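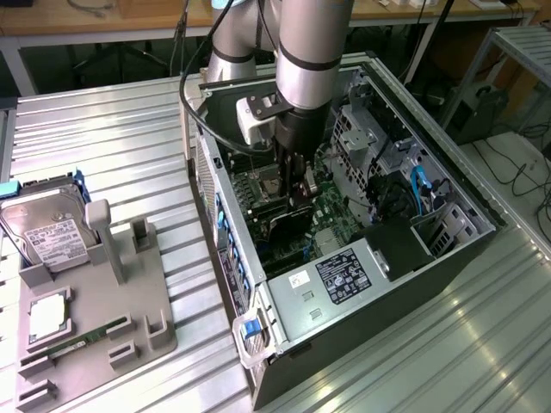 4. Working rules for reassembly in the open chassis

4.1 Scope

The rules in this section cover the insertion and removal of parts in a desktop computer by a single arm with a parallel-finger gripper. They were drafted from the Hurkari handling code, which was written for packaged goods and says little about bare boards. We kept its numbering where we could, so that readers who know the code can compare clauses.

4.2 Fixtures and approach

Every loose part starts in a fixture with a known pose. A memory module, a processor and a drive each have their own holder, and a part may not be set down anywhere else on the work surface. Before the fingers go below the rim of the case, the program must have a stored retreat path that leads straight up. Vahidi, our motion planner, refuses to run a descent without one. The clearance between finger and any fixed metal part is set at 8 mm during travel and 2 mm during insertion – smaller values were allowed in the first draft and withdrawn in September.

Cables are treated as obstacles even when they could safely be pushed aside. Their outline is taken afresh at the start of each run.
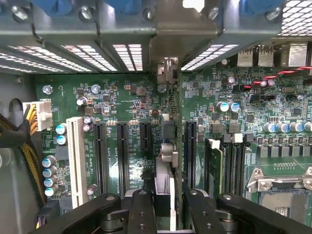
Should the arm be allowed to retry a failed insertion without an operator?
Only once, and only after a full retreat and a new view of the slot; a second failure stops the run and needs a person to clear it.

4.3 Sockets and contact pins

An exposed processor socket is the part of the board most easily damaged, so we give it a zone of its own. The gripper may cross the zone at travel height but may not change direction, open or close above it unless the current step is a processor step. Levers and retention frames count as moving parts and are checked before each approach.

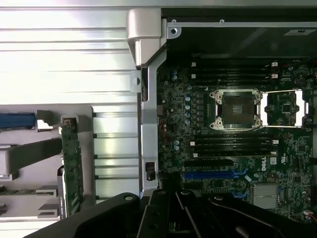
Figure 4. Wrist view of an open chassis with the processor socket empty and its retention frame open, gripper at the lower edge.

4.4 Records

Each run is logged under Javier, the cell controller, with the stored retreat path, the force trace and the wrist views. The Bistska log set holds 1,315 runs, of which 600 were made under the final wording of clause 4.2. Runs stopped by an operator are kept in the set and marked as such. Logs from the earlier wording are kept apart and are not used in Section 5.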